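Clitell Box Set: Triseldale, The Complete Series

By Gordon Bouchard
18/03/2026

Seven seasons, 137 episodes, one coastal town where every resident has been arrested at least once. Triseldale ran long enough for its child star to grow a beard, lose the beard in a contract dispute, and come back as his own cousin. The Clitell box set collects the lot, in broadcast order, which the streaming version never managed.

Trinh Hà plays Dr. Odile Grasso, the only doctor in town and, by season four, the only suspect. Her work in the hospital siege two-parter is still the best reason to own this. Heikki Mäkelä is the harbor master, a man of few words, most of them "no." Đạt Ninh joins in season three and is killed off twice.

What you get:
All 137 episodes, uncut, with the original theme song (the one with the saxophone)
Commentary by Trinh Hà and series creator Bảo Văn on selected episodes, including one where they mostly discuss parking
A 48-page booklet with cast interviews and a map of the town that contradicts the show
The unaired pilot, in which everybody has a different accent

Subtitles are in English, French and Finnish. The Finnish ones were checked by Mäkelä himself, and his character talks slightly more in them.

The season six musical episode is included. We asked. It can be skipped from the main menu, where it has its own button.

Discs come in a hard slipcase with a fold-out tray. Please pull the tray from the left. Pulling from the right gives you season five all over the floor, and season five was hard enough to follow in order.

Catalog number 1437. Region free. Orders placed now ship from our Bornico warehouse, and the Blu-ray edition follows in September.

Contact us | Copyright Clitell Home Video | Back to top

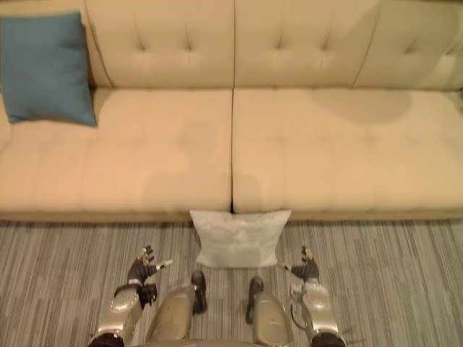 Cream tufted sofa, seat and back cushions.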